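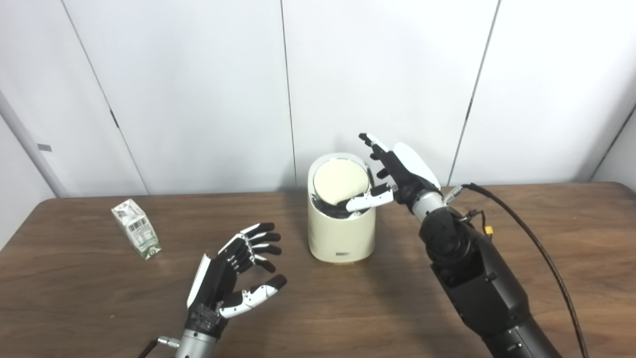 One reader objects that a small drink carton needs no rule, and that people will put it under whatever lid is nearest. The objection deserves a serious reply. The shared tables at Erkiseo serve 192 employees, and a lidded container left on any of them invites whatever is in hand. It is our position that each container should have one stated use, and that the use should be written on the lid in plain words.
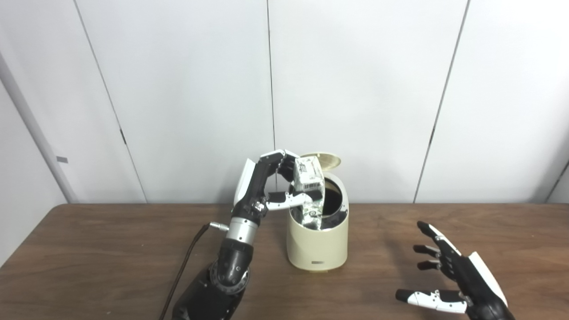

Should cartons be flattened before they are discarded? They should, after a brief rinse, and the person who emptied the carton should do it. The Pletton office adopted this practice in November. We recommend that Erkiseo adopt the same wording for its own tables.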